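高尔夫球杆与握把的家庭保养：清洁、换握把与存放

握把表面的油脂和防晒霜残留，是手感变滑的主要原因。多数人每打一场只擦杆面，握把从买来到报废没有洗过一次。以下步骤在厨房水槽或车库工作台上都能完成，所需材料为中性洗洁精、软毛牙刷、两条旧毛巾和一只能立住杆头的水桶。

一、杆头清洁

铁杆和挖起杆：桶内注温水，水位以没过杆面、不碰到颈圈为准。加少量洗洁精，浸泡数分钟后用牙刷沿沟槽方向刷洗。沟槽内的干泥不要用钢针或钥匙去抠，镀层划伤后容易从划痕处生锈。顽固污垢可用木牙签。

木杆和铁木杆不要浸泡。用拧干的湿毛巾擦拭杆面和杆底，再用干毛巾收干。冠部漆面只用软布，不用百洁布。

未镀层的锻造挖起杆出现浅褐色锈斑属于正常现象，不影响使用。不喜欢的话，擦干后薄涂一层矿物油，下场前擦掉。

二、握把清洗

橡胶握把：湿毛巾蘸洗洁精水，从握把末端向下拧转擦拭，来回数遍，清水擦净后竖放晾干。避免阳光直射，也不要用吹风机，高温会加速橡胶老化。

棉线握把：纹路较深，需用牙刷。刷完后用干毛巾包紧握压，吸出水分，晾干时间比橡胶长，建议过夜。

皮质推杆握把：只用微湿布，不用洗洁精。
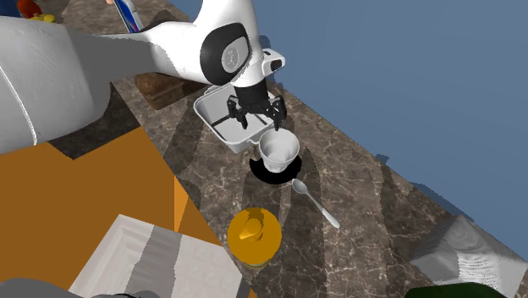
酒精和汽油类溶剂不适用于日常清洗。它们会带走橡胶中的增塑剂，当时手感发涩，几周后表面变硬开裂。

三、更换握把

判断标准：拇指位置发亮、压下去没有回弹，或者洗净晾干后仍然打滑，就应更换。练习场去得多的人，五月开季前检查一次比较合适。

步骤如下。

1. 用钩形刀片从握把下端向末端划开，刀刃朝外，远离身体。碳素杆身必须用钩刀，直刀容易割断表层纤维。

2. 撕掉旧胶带。粘得牢的部分用热风低档加热后再撕，碳素杆身加热时间要短。

3. 杆身夹入橡胶夹套，再上台钳，以不转动为限。我用的是Pawlak的夹套，开口略紧，第一次使用前用手掰松即可。

4. 贴双面胶带，末端多留一小段，折入杆身管口。想要握把粗一些，就在下面多缠一到两层美纹纸。

5. 用手指堵住握把末端的小孔，倒入溶剂，摇匀后淋在胶带上，随即一次推到底。中途停顿会卡住，推进去的部分很难再拔出。

6. 对准杆面校正握把上的标线。溶剂挥发前可以转动调整。

换好后静置过夜再使用。操作时开窗，附近不要有明火，包括燃气灶和热水器的常明火。

四、手套与球鞋

羊皮手套出汗后不要揉成一团塞进球包侧袋。展平，放在通风处，干透后装回原包装袋。变硬的手套无法恢复，只能留作练习用。

球鞋回家后先取出鞋垫，鞋内塞报纸，两小时后换一次。鞋钉松动时用专用扳手拧紧，螺纹处的草屑先用牙签清掉，否则新钉拧不到位。

五、存放

球杆不宜长期放在汽车后备厢。夏季车内高温会使颈部的环氧树脂软化，杆头可能松动。握把下的胶带也会变软，造成握把移位。

室内存放以干燥、温差小的位置为好。墙面挂架可用一块木板自制，孔径27毫米，孔口用砂纸打圆，垫一圈毛毡。Durotville的读者Aigars Vaher来信说，他把挂架装在洗衣机上方，一个冬天后铁杆颈部全部起了锈点。挂架应避开洗衣机、烘干机和浴室外墙。

木杆套洗后必须完全干燥再套回。潮湿的杆套会在漆面留下白色雾痕，用车漆抛光膏可以减轻，但不一定能完全去除。

六、常见问题

杆身上的划痕：钢杆身上细小的锈点，用1000目水砂纸蘸水轻磨，擦干后上油。碳素杆身不要打磨。

杆头内有响声：多为脱落的胶粒。送店处理，不建议自行加热拆头。

推杆握把歪斜：气压充气法可以在不割开的情况下取下，需要空压机和专用气嘴。没有设备时，割开换新更省时间。

胶带残留物：橘油类去胶剂有效，Dirnard和Biltska的都用过，差别不大。去胶后须用清水擦净，否则新胶带粘不牢。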